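Pareck student team to enter dumpling-serving arm in Pellidville automation challenge

PELLIDVILLE, November – A student team from the Pareck robotics club has completed the test stage of Umitz, a robot arm programmed to move steamed dumplings from a bamboo steamer to a plate. The system will be entered in the food handling class of the Pellidville Student Automation Challenge.

The team has 17 members and is led by Niloufar Nikzad, a second-year student. Work began six months ago in the Taheri workshop, where the club has bench space and use of the arm outside teaching hours.

The food handling class requires entrants to lift a soft item, carry it 300 millimetres and set it down on a plate. Judges inspect the item afterwards for tears in the wrapper. Entries may use any gripper with two fingers. Suction is not permitted.

Umitz uses a parallel gripper and a small camera mounted close to the fingers. The camera view is passed to a control program trained on runs in which a student guided the arm by hand. The team has recorded almost 900 of these runs. Each is checked by a second student before it is added to the training set, and runs with a dropped item are kept in a separate folder for study.
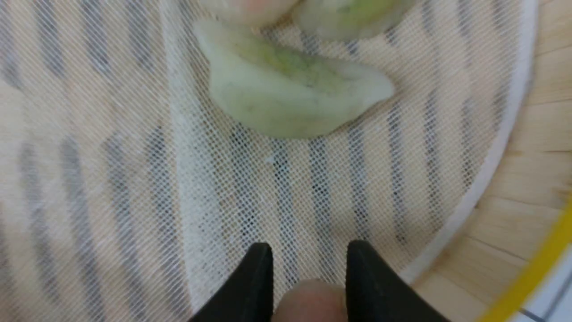
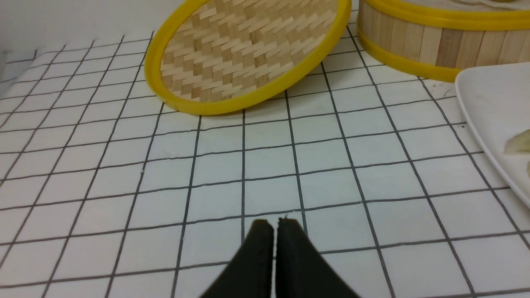 Gripper camera views from the Umitz steamer task. First view: dumplings on the mesh liner. Second view: the steamer basket, lid and plate on the gridded tabletop.

"The wrapper is the difficult part," said Nikzad. "It gives way under light pressure and it sticks to cloth. We close the fingers slowly, stop, and then lift at an angle. A straight lift gave us more tears."

The lid is treated as a separate task. Its position varies between runs, so the program has to locate it each time before planning a path to the basket and plate.

Demetrio Esteban, who wrote the path planning code, said the remaining fault is in placement. "The arm sometimes releases a little high – a few millimetres is enough to roll the dumpling over. We are adjusting the height estimate now."

Maribeth Talavera, club supervisor, said the project is assessed as part of the automation course. Students submit a test log, a risk assessment and a short written report on failed runs.

The code and test log will be made available to other student clubs after the competition.

Press contact: Donnie Kerr, Pareck robotics club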